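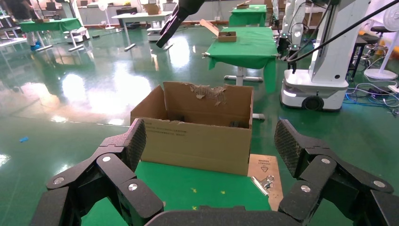 What size box do I need for a small item that will sit at the bottom of it?

Pick one that leaves two fingers of space on every side, and fill that space with crumpled paper before you close up.

Home Guides Packing Downloads Contact

# Dakden Box Notes

Welcome, and thank you for stopping by! Dakden is a collection of short written notes on cardboard boxes: how they were opened, what was put in them, how they were closed, and what shape they were in by the time we were done. It grew out of a habit of scribbling on the lids at our packing tables in Ovetska, and when the lids ran out (they always do) we moved the whole business into a plain text file.

## What you get

The collection holds 1000 notes, and 166 of them deal with open boxes that have lost their flaps. Those were the ones people kept writing to us about, so they have their own folder now. Each note is a few lines long and covers:

- the box, its color and general condition
- whether the flaps are on, folded in, or gone
- any torn paper on the walls, and whether the wavy inner layer shows
- what is inside and which corner it ended up in
- loose sheets, lids and clips left beside it

## How the notes were written

We like to keep a table to one box at a time, with its loose cardboard next to it, because a lid that wanders off to another table is a lid you will never match up again. Our tables have green covers, and brown board shows up nicely against them. Small pieces of yellow tape make handy marks on the cover, and we do ask that you leave them where you find them, even if they look like scraps.

"Torn" means the top paper has come away. "Crushed" means the board has lost its stiffness, and a box can be one without being the other. Early notes mixed the two up quite badly, I'm sorry to say, and 32 of them are still waiting to be reread.

## Folders

`open/` boxes without flaps
`closed/` boxes with a lid or taped flaps
`flat/` sheets, lids and loose pieces
`words.txt` the word list, worth reading first

## Known gaps

Very large boxes are hardly covered, and neither is anything white or waxed. Printed warnings are noted as present or absent, but we never copied out the wording. The Tierney notes use "carton" where everyone else says "box," so search for both.

## Versions

Version 2 came out in December and added the Nostska notes, along with a good many spelling fixes. If you still have the first version, please delete the `flat/` folder before copying the new one over it, or you will end up with doubles.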